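About Flollitz

Home About Classes Visit Contact

Flollitz is a small school of table setting, serving and home hospitality, which sounds grander than it is. We teach people to lay a table, carry plates to it, clear it again and put everything back where somebody else can find it. Some of the people who come to us are going into restaurant or banquet work, some run guest houses, and a good many simply have a big family and a dining table that makes them nervous every holiday.

The school was started by Selma Obradović, who had spent most of her working life in hotel dining rooms and had trained more new servers than she could remember. She noticed that the young people who arrived were quick and willing and kind to guests, but that they'd never been shown where a plate goes. They were told "about there" on their first evening and then scolded for it on their second. Selma thought that was unfair, and she began teaching a few of them in the mornings, before the lunch shift, on whatever table was free. Those mornings grew into a course, and the course eventually needed an address of its own.

We found one at 40 Golob Street, on the ground floor of a building with big windows and a truly terrible heating system (replaced, thank goodness). There is a teaching room at the front, a pantry and dish room behind it, and a little kitchen where we make coffee and, on the last day of every course, a proper lunch.

How we teach

We start with paper and tape. Before anyone touches a tablecloth, we cover the work surface in plain brown paper and mark it out in cells with blue masking tape, and for the first lessons that's the whole dining room. Students learn to see a table as a set of places, each with its own edges, and to think about what belongs in a place before they reach for anything. The paper is forgiving. It can be written on, moved, patched and thrown away, and a beginner who's afraid of spoiling good linen is never afraid of spoiling paper.

The tape doesn't have to be perfect, and we've stopped fussing over it. Real tables have leaves that don't quite meet and corners that aren't square, and guests pull their chairs in wherever they please. If a line slants a little, students have to decide by eye whether a plate looks right in its place, and that's the habit we're hoping they'll take home with them.

We also begin with one plate and nothing else. New students are sometimes disappointed by this, having come with visions of folded swans and three kinds of glass! But the plate decides where everything else goes, and once it sits well the fork and the knife are easy. So in the first session you'll pick up a white plate and put it down, step back, look at it, and do it again in the next cell. You'll learn to hold it from underneath with your thumb along the rim, to lower it quietly, and to leave it alone once it's down.
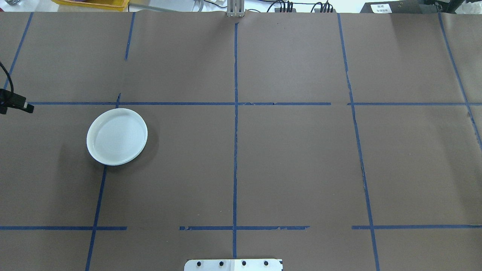

After that things move along rather faster. Flatware comes next, then glasses, then napkins, and then we take away the paper and bring out the cloths. By the middle of the course you'll be setting for a full table and clearing it from both sides, and by the end you'll be doing it while other people are talking to you, which is harder than anything else we teach.

Clearing and putting away get as much time as setting does. Selma has always been firm on this point. A lovely table is a pleasure for an evening, but a well-kept pantry is a pleasure every day, and so our students wash, dry, stack and shelve at the end of each session. Plates go back by size, with the largest at the bottom, and glasses go back upside down on a clean cloth. Anything with a chip in it goes on the windowsill, where it will sooner or later hold a plant.

Our courses

The Everyday Table is our beginners' course and the one most people take. It runs over 3 sessions and assumes you know nothing at all. Wear flat shoes and bring an apron if you like your own. We have plenty if you don't.

Working Service is for people who are in restaurant, hotel or banquet jobs or are hoping to be. It covers carrying, pacing, larger rooms, and the sort of manners that keep a kitchen and a dining room on speaking terms. We've had a long and happy arrangement with Sesport, the banquet hall across the river, whose new staff come to us before their first season and who kindly let our students practice in their big room when it isn't booked.

Family Sundays are for grown-ups and children together. Children are wonderful at this, by the way. They like the tape, they like having a place that is theirs to look after, and they're usually far stricter about the forks than we are.

Our things

Visitors often ask about our dishes. Most of our everyday plates are plain white, and we buy them from Bikach, a little restaurant supply shop that has put up with our odd orders for years. The better china came to us piece by piece, much of it from former students clearing out a grandmother's cupboard. We use all of it. We don't keep anything behind glass, and if you take the full course you'll eat your lunch off something that has been at a great many weddings.

The cloths are washed and ironed here. If you happen to visit on an ironing morning you may be handed one end of a tablecloth, and we hope you won't mind.

Come and see us

You're very welcome to drop in before you sign up. The front door sticks, so give it a good push, and if there's a class going on just take a chair by the wall and one of us will come over at the break. We can lend aprons, answer questions, and show you the pantry, of which we're rather proud.

The next Everyday Table course begins on April 28, 2025, and there are still places. To book, call the school at extension 1546, or write to us using the form on the Contact page. If you're booking for a group from work, please tell us how many you are and what sort of dining room you have, and Selma will call you back herself.

Flollitz, 40 Golob Street, ground floor
Mail: P.O. Box 2256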